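Folding by hand, for the machines: a conversation with a laundry worker at Lulell

16 May 2023 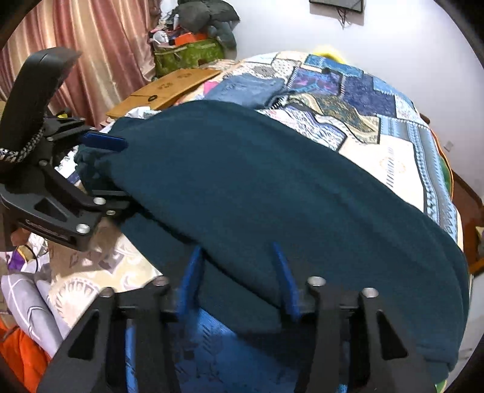
Hand-held grippers at work on a teal garment, on top of a patchwork bedspread.

The woman I have come to talk to has asked me to leave her name out, partly from shyness and partly, she says, so her sister-in-law won't ring her up about it. She has worked in commercial laundries for most of her adult life, the last long stretch of it at Lulell, which washes and folds for motels, aged care homes and a good many private households. We sit down over a pot of tea and a plate of date scones, and before I've found my pen she is already telling me about collars.

"People think folding is folding," she says. "But a knit wants one thing and a cotton shirt wants another, and if you've got something slippery and you pick it up by the wrong corner, well, you may as well start again. I never had words for any of it. I just did it. And then in April they came round asking us to put it into words, and I went home that night and stood in front of my own linen cupboard like I'd never seen it before!"

What had come round was Drino, the folding system that Lulell is bringing in bit by bit. The sheets and towels went over to it first. Clothing is proving slower, and a group of the folders now spends part of each week working with hand-held grippers, so that the movements can be recorded and the system can learn from them. She was one of the first to put her hand up.

I ask what it was like to give up her fingers.

"Oh, dreadful," she says, and laughs. "You've got a squeeze in each hand and that's your lot. You can't feel whether you've got one layer or two. You can't smooth with your palm, and I hadn't known how much I smooth. My first jumper took me as long as a cup of tea, and it still looked like something the dog had slept on. You learn to look instead. You learn to get one jaw under and one over, and not to rush the second hand just because the first one's happy."

She holds up two teaspoons and shows me on a serviette - pinch, lift, wait, bring the other side across - and does it so neatly that I ask her to do it again.

The recording work pays the same hourly rate as the floor, with an allowance on top that the staff had to ask for. There was some feeling about that. A few of the older hands thought they were being invited to train their own replacements, and said so at a meeting that ran well past knock-off. She doesn't think they were silly to say it.

"I had the same thought, I'll be truthful with you. I've got a mortgage like anyone. What settled me a bit was getting it on paper." The paper, which she has brought along in a plastic sleeve, says that none of the 35 permanent folders will lose their place while Drino is being introduced, and that anyone whose station goes over to it will be offered retraining first. It doesn't say what happens afterwards, and she taps the spot on the page where she would have liked it to.

Some things have changed already. The towel line used to be where new people began, 200 bath sheets before morning tea and your shoulders knew all about it. She doesn't miss that part, and nor does her physio. What she does miss is the talk. Two people on either end of a king sheet will tell each other nearly anything, she reckons, and she learned most of what she knows about her workmates that way. Now the person at the towel station mostly watches a screen and clears jams, and it's a quiet sort of job.

"The young ones like it better than I would," she says. "One lad's gone from folding to looking after the rollers, and he's that proud, he's got his own set of keys. I'm pleased for him. But I did say to the supervisor, put a second stool there. It costs you a stool." The second stool has since appeared.

She has opinions about Drino itself, too, and offers them much as you might discuss a new relative. It is patient. It's very good with pillowcases. It doesn't yet understand a dressing gown cord, and it treats anything with a hood as a personal insult. When it gets muddled the piece goes into a tub for one of the folders to finish, and she rather enjoys going through the tub to see what has beaten it.

I wonder whether she recognizes herself in it, after all those recorded hours. She takes a while over this, and butters another scone.

"There's a little turn I do with a sleeve," she says at last. "My mum did it. I was doing it with the grippers before I'd noticed, clumsy as anything, and one of the girls running the sessions asked me what it was for. I said it keeps the cuff from creeping. So she wrote that down. I don't know if it'll ever come out the other end, but it's in there somewhere."

She is booked for more sessions through the winter, and has told them she'd like to try fitted sheets next. They have asked her to wait. She wraps the last scone for me to take on the bus, folding the paper over twice and tucking in the ends.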